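Jarberg pauses Liltus gripper software after uncommanded openings

Jarberg has suspended release 19 of its Liltus gripper control software after a fault in which the jaws could open without a command. No one has been hurt. Customers are asked to go back to release 10 until a fix is issued. 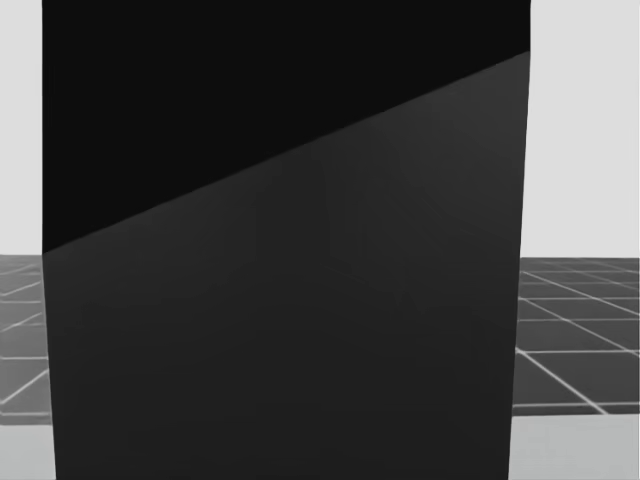
Page last modified: May, 10:19 am

The fault was first reported by Burineck, which runs Liltus cells at its Marsden plant. A part was dropped inside a guarded cell when the controller lost its position signal and went to the wrong default state – open, where it should have held its last grip.

Jarberg engineers have since reproduced the fault in simulation. In almost 1000 trial cycles, the jaws opened without a command in six.

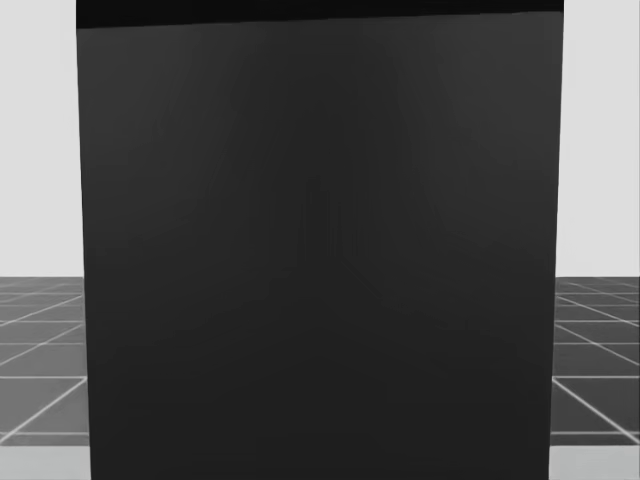
Simulation view: dark panel close to the viewpoint, tiled floor on either side.

"The default was set incorrectly and our release checks did not catch it," said Maricruz Olvera, product safety manager at Jarberg. "We have added a signal-loss test and are rerunning the earlier ones." 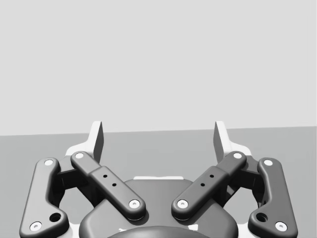 Cells that cannot be rolled back should be taken out of service. Operators should keep guarding closed while the arm is powered and should not carry loads over walkways or workstations. Grippers already on release 10 are not affected and need no action.

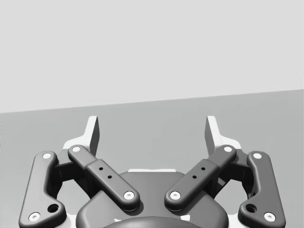
Simulated gripper with jaws open, seen from behind.

The corrected software will be sent to Burineck for trial before general release. Jarberg will cover the labour cost of rollbacks carried out by its authorized service centres.

Media and customer enquiries: Jarberg product safety office, Marsden.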